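A Table of Their Own
Isabelle Sutherland, Liltar Early Years Trust

The Trust has long held that young children should take their afternoon snack seated, at furniture made to their measure.

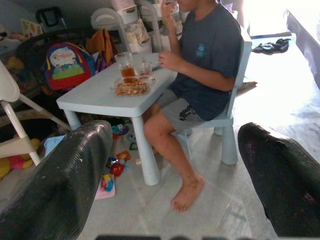 Many families write to say that they lack the space. Most homes are crowded, and we accept that a second table is one more thing to walk round. Our view is that a small plastic table and chair earn their place all the same. A child whose feet reach the floor sits more steadily, and can get at a glass or an open box of food without asking.

Our guidance, revised in December, does not require a particular set. It asks that the seat have a back, that the table have rounded corners, and that drinks be served in modest amounts – 200 ml is ample.

Some colleagues at Menon would prefer every child to join the family table from the age of 3. We respect that position and share its regard for company at meals. A high chair or a cushion on an adult seat is, however, a poor substitute at four in the afternoon, when the adults are busy elsewhere in the room. The Trust will continue to recommend the low table.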